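**Sage green in a north-facing hallway, will it go gray on me?**

**plotterbee** wrote:

Our hallway is long and narrow with a window at one end that faces north. Walls are currently builder white and scuffed up to knee height. I want a muted green and I'm down to two from Korkero, Holst and Parkar. Holst is the lighter one. On the chip they both look like sage. On the wall Holst looks like putty until lunch.

The hall is 114 inches to the first doorway and then turns. Trim is staying white. Floor is dark oak and not changing.

Has anyone lived with either of these for a while? I don't want to repaint in October.

---

**mudroom_dan** wrote:

Had Holst in a bathroom with no window, under warm bulbs. It looked green there. In daylight through the open door it looked gray. I would not use it facing north.

What bulbs do you have?

---

**plotterbee** wrote:

Two ceiling fixtures, 2700K in both. They are off most of the day.

---

**Vitória Simões** wrote:

I disagree with Dan on this. North light pulls everything cooler but it doesn't take the green out. What takes the green out is putting it next to bright white trim, and any muted color will have that problem. Parkar has more blue in it, so in your hall it will go teal by evening. If you don't like teal, don't buy Parkar.

My stairwell faces north and I used Holst in eggshell. Still like it after two winters.

---

**mudroom_dan** wrote:

You have a stairwell with a skylight, if it's the one from your other thread. That isn't the same light.

---

**Vitória Simões** wrote:

The skylight is on the upper landing. The lower flight gets nothing from it and that's the part I'm talking about.

---

**kettle114** wrote:

Chips are useless for this. Buy the sample pots, paint two coats on poster board, leave an inch of white border, and move the boards around for a few days. Look at them at 8 in the morning and again with the lights on. Don't paint samples straight on the wall, you'll see the edges through the finish coat.

Watch how much a gray-green shifts from light to dark:

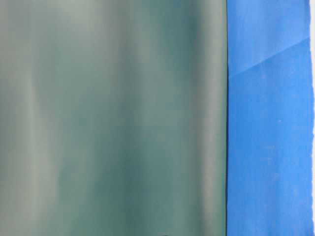 *Gray-green going to teal in the darker bands. Out of focus, but the color range is there.*

If the teal end of that bothers you, stay on the yellow side of sage and skip both of yours. Plota has a line of warmer greens. The base is thinner though, and I needed three coats over white.

---

**mudroom_dan** wrote:

A blurry picture on a phone screen isn't going to help anyone choose paint. My screen and yours won't show the same green.

---

**kettle114** wrote:

The light-to-dark range still shows, I'm not asking anyone to match a color. Agree about screens.

---

**plotterbee** wrote:

Did the boards. Holst at the window end is gray, no question. Past the turn it's green and I like it. Parkar is the other way around: fine by the window, nearly black-green past the turn with the lights off.

I also picked up one Plota pot, which is too yellow against the floor.

---

**grout_line** wrote:

Get Holst mixed at a stronger tint. Some stores will do 125 percent. It costs the same and keeps more of the green. Whatever you pick, use a scrubbable finish on the bottom half if it's already scuffed.

---

**Vitória Simões** wrote:

Second the stronger mix. Ask them to write the formula on the lid so you can get touch-up paint later.

---

**mudroom_dan** wrote:

I'd still go with Parkar and leave a lamp on past the turn. But the stronger Holst is worth a 5 dollar sample before you rule it out.

---

**plotterbee** wrote:

The store won't tint a sample pot off formula, only quarts and up. A quart is 19 dollars. I'll get one and paint another board this week. If it works I'll use the rest on the inside of the coat closet.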